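Bottle task, part two: offsets, episode counts and a bad afternoon

Posted in: robot club, notes

The club is down to one task for the fall demo. We dropped the cup stacking and the drawer, and kept the bottle. The arm has to find a bottle standing on the table, close on it, lift it, and put it down without tipping it. Each trial gets a fresh start position. That is the whole assignment, and it has eaten most of August.

For anyone who missed part one: we call the control code Terkell, after the street the first version was written on. It takes joint positions plus one view of the table and puts out a target for the wrist every step. The logging side is called Jakotier and was written by Sunil Khondokar, who also keeps the spreadsheet. If a number below is wrong, it was right in the spreadsheet and I copied it badly.

We started with 2,730 recorded episodes. Sunil and I went through them over several evenings and threw out everything with a dropped log, a camera that had been bumped, or an operator who changed their mind halfway. That left 1,342. Of those, 518 use a full bottle, and the rest use something lighter. I had assumed the split wouldn't matter for the approach, only for the lift. I was wrong about that, and I'll get to why.

First, the approach itself. The fingers have to arrive open, low enough to close on the body of the bottle and far enough to one side that they don't clip the cap on the way down. Our policy comes in from the left and tends to stop short. 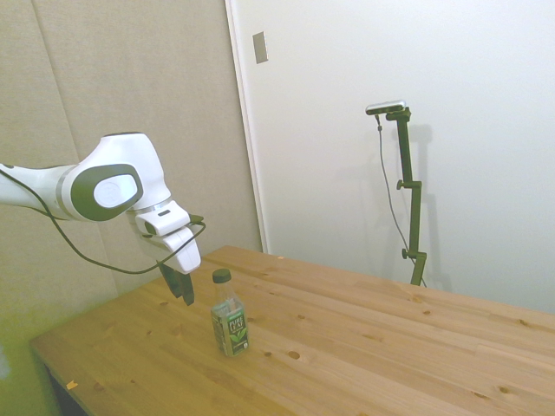
Fingers partly open, left of the bottle. The gap is what we spent the month on.

The obvious suspect was calibration. We redid the camera-to-base transform twice, with a printed board and then with the fingertip touching known points on the table. The two results agreed to within 5 mm. The error we were chasing was larger than that and always in the same direction, so the transform was not the main cause. I still recommend doing the fingertip version. It is slow, but it catches mistakes the board will hide from you.

Next was the bottle. Clear plastic with pale tea in it is a poor target against pine. The label is dark and has strong edges, and the cap is dark too, but everything between them is close to the color of the table. When we masked out parts of the input, the policy barely reacted to losing the clear section. It reacted a lot to losing the label. So it had learned where the label was and was guessing at the rest — fine for a bottle standing upright, and not much use for anything else.

Then the split. The lighter bottles had mostly been recorded by two people who like to pause beside the target before going in. The full ones were recorded later, by people who don't. The model had averaged the two habits and learned to hesitate at a point where no operator ever stopped. Trimming the pauses took one evening and a short script. I reran training overnight with nothing else changed, and the stop-short error dropped enough that I could no longer pick it out by eye.
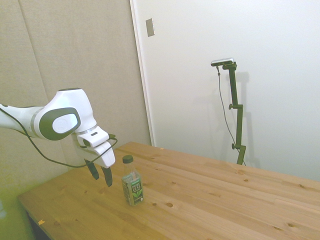
What remains is height. The approach angle changes with where the bottle is placed, and near the front of the table the wrist has to fold further than it wants to. Terkell clamps the wrist joint well before the mechanical limit. I set that clamp in the spring after a scare and never revisited it. Loosening it by a few degrees is on the list, along with rerouting the cable, which has more slack in it than I like.

A few people from the Bramwell club asked whether they could use our episodes. Yes, once the cleanup script is in the same folder as the data. Please use the trimmed set. The untrimmed one is still there under the old name, and I would like to delete it, but Sunil wants to keep it for comparison.

The demo is at Zarngate again, same room as last year, with the bad outlets along the back wall. We get one table and a short setup window, so calibration has to run from a cold start with two people. Our last dry run went over time. Most of that was spent looking for the tape measure.

Part three will cover the wrist clamp and whatever the new lift numbers look like. The cleanup script goes up first.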